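Workshop tips: recording good examples at the PC bench

These notes come out of the Zulero job, where we are teaching a two-arm bench to take a processor out of a desktop and put one back. They should suit anyone gathering demonstrations on small, fiddly parts.

Fix the work before you fix the settings. Lay the tower on its side with the panel off and mark where its corners go on the platform. If the case creeps during a session, the early examples and the late ones no longer agree, and you will spend an afternoon finding out why.

Print a tray for the loose parts. Ours has a square pocket for the processor and taller holders for memory. Leave a little slack in each pocket, as a tight fit teaches the arm to push.
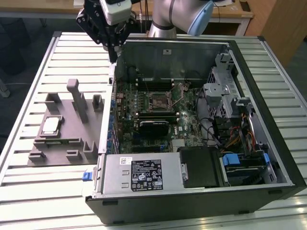
Decide where an example starts and stops, and write it on a card by the bench. We start with the gripper clear of the case and stop when it is clear again. Anything recorded outside those two points gets trimmed the same day.

Go slowly over the socket. The pins bend easily, and a hurried approach is no use as an example even when the chip lands properly. Check that the retention frame is fully open before you bring the processor across.
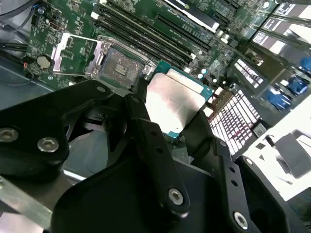 Processor held in the fingers, socket open beside it.

Keep the fumbles, but keep them in a separate folder. A missed grasp followed by a clean second try is worth having. A missed grasp followed by a long pause while the operator thinks should go in the bin.

Look at the wrist view before each batch. Glare on a heat spreader can hide its edges, so try moving the lamp first. Wipe off old paste with a lint-free cloth and isopropyl alcohol, and let it dry before the part goes back in its pocket. 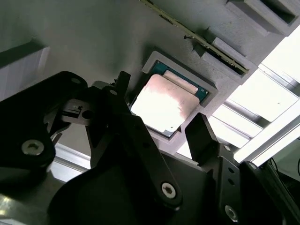

Wrist view of the processor pocket, with a memory module behind.

Name files by task, part and attempt number. Our first 236 recordings were named by time of day only, and sorting them took longer than making them. We now stop every 500 for a proper look through, and have 2,575 in the Frota folder.

Change operators now and then – three is a good number for one task. Each person approaches the tray a bit differently, and that variety helps.

Last thing, note which way round the chip was at the start.
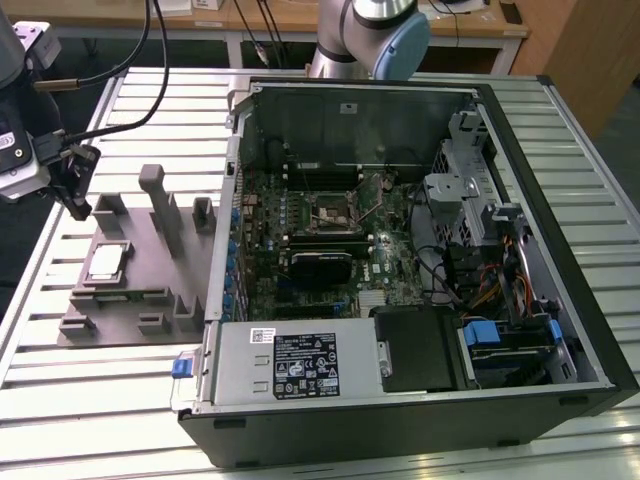 Amow replied that the start and stop card had made the most difference on their own bench, though they would add a line for the lever. Half their early examples began with it up and half with it down, and those had to be split into two tasks before any training could be done.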